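Why Do Things Get Scuffed?

Hi, I'm Vaida Rätsep, and I love worn-out stuff! Old sneakers, the bottom of a lunchbox, the floor of a big storage bin. Today I want to talk about scuffs (it's a fun word, say it out loud).

A scuff happens when two things rub together. Push a toy car across a painted shelf. The car presses on the paint, and tiny bits of one can come off on the other. They're so small you won't notice the first time, or even the tenth. But slide things in and out of the same bin 694 times and you'll have marks all over the place!

Scientists call that rubbing force friction. Friction is bigger when things are heavy or rough. A teddy bear hardly leaves a trace, but a box with hard corners can leave a long streak.

There are two kinds of marks. A scratch is a tiny ditch where some of the surface has been scraped away. A rub mark is extra stuff left behind, like crayon on paper. Want to find out which kind you've got? Ask a grown-up first, then wipe it gently with a damp cloth. Rub marks often fade. Scratches stay put.

Now go look inside your own toy box. Check the floor and the low parts of the walls, where things bump and slide the most. My toy box is 12 years old and the bottom looks like a map of the moon!

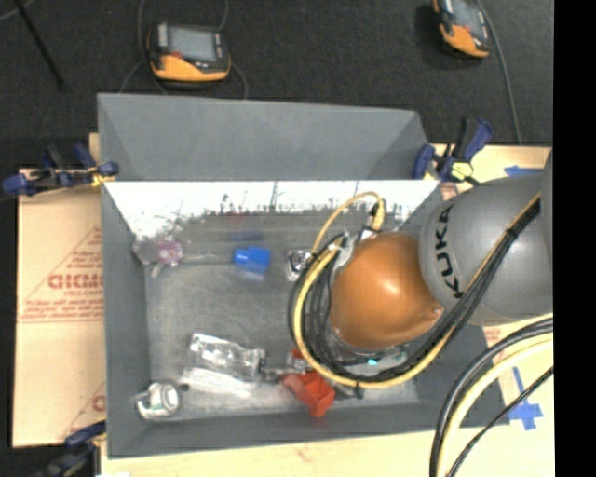 A big gray bin with a scuffed floor. Look for the dark streaks low on the white back wall.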